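How to Get a Permit for a Protest March in Maldonado

By Mirta Espinoza
October 27, 2022

So you are angry about something, and you would like to walk slowly down the middle of the street about it. Good. The city has a form for that.

You need a permit if you plan to block a traffic lane, use a loudspeaker, or put up a stage. If you stay on the sidewalk and stop at the lights like everyone else, you can skip all of this, although you will be sharing the sidewalk with people trying to get to the bakery.

1. Pick your route before you pick up the form

The form asks for every street by name, in order, with turns. "From the square to wherever the mayor is" has been tried. Walk the route yourself at the hour you plan to march. Write down construction fences, bus stops, and the spots where the street narrows. Brustau Avenue looks wide on the map and then loses a lane outside the old post office.

2. File early

The clerk's office wants the form at least 12 days ahead. If you are reacting to something that just happened, check the box marked "prompt assembly" on page 2 and the wait drops to 72 hours. Attach one paragraph saying what the event was. One paragraph. Iveta Kadlec once attached nine pages on the water rates and got a call asking which part was the event.

Hand the form in at window 9 and ask for a stamped copy. Keep the copy. If the original goes missing, the stamp is your only proof that it ever existed.

3. Name a contact

This person's phone must be on all day, and this person should not also be giving the big speech. Our contact for the spring tenants' march was Javiera Mansilla, who took calls from the police, the bus company, and a man who wanted to know if there would be parking.

4. Answer the police call

An officer will phone to go over the route. You may be asked to move to a smaller street. You can say no, politely, and ask for the reason in writing. Sometimes the reason turns out to be thin once someone has to type it. 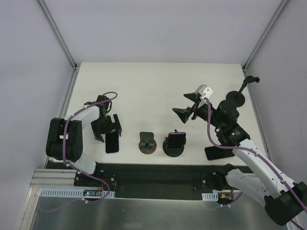 If they do put it in writing and you still disagree, you can appeal at the county office in Room 106. Bring the stamped copy, the letter, and something to read. Appeals are heard the same day if you get there before lunch.

5. Line up marshals

Give them vests and a printed map, and tell them where the march ends, which people forget. Marshals guide the crowd and keep a path open for ambulances. They do not argue with hecklers, however tempting the heckler.

6. On the day

Carry the permit on paper – phones die. Start close to the time you wrote down, because your street closure has an end time and the buses will come back whether you have finished chanting or not. Pick up the signs afterward. The cleaning bill goes to whoever signed the form.

Related guides
How to Speak at a Council Meeting in Under Three Minutes
Starting a Petition: Who Can Sign and Who Can't
Reading the City Budget Without Lying Down
What to Expect at the November Rent Hearing

Print this page | E-mail this page

Contact us | Copyright 2022 Maldonado Street Guide | Back to top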